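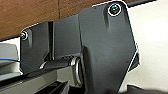 About Travby

Travby is a small workshop and shop selling wooden worktops, benches and plain storage for homes, schools and craft rooms. We started out as the repairs side of Quansah, a furniture business, and took our own name when the repairs outgrew the corner they were done in. There are 8 of us now, most of them part time.

What we make

Most of our work is in wood with a warm brown finish. We like a grain you can see, and we run it lengthways unless a customer asks for something else. Tops are sold finished or bare. If you want to oil your own we will send a sheet of instructions with it, and you should allow two days between coats.

We also fit out small rooms. A typical job is a bench along one wall, a work surface, and bins or shelves within reach of where you sit. Customers often ask for everything to match. We usually suggest a darker surface for fine work — small pale parts show up better on it — and leave the wood for the places where people lean and put their tea down.

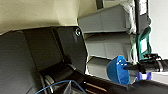 Photo

Storage is the part people leave until last. We stock grey bins that stack one above another, and they can be bought singly. The most popular size is item 1209 in the price list. Thin sticks, offcuts and lengths of cable are what most of our school customers need to put away, so bring a few of the longest pieces when you come and we will check they fit before you order.

Visiting and ordering

The workshop is at the back of Piritgate yard, through the second gate. Parking is limited in the mornings. Delivery is free within 35 miles and we carry everything in ourselves, upstairs if need be. 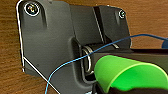 Every top we sell is guaranteed for 5 years against splitting and warping. Marks and scratches are not covered, but we will sand and refinish a top for a set price, collected and returned. Older pieces sold under the Vistach name are included in this, with or without the receipt.

We close for stocktaking in the last part of October. Orders placed then are answered when we reopen.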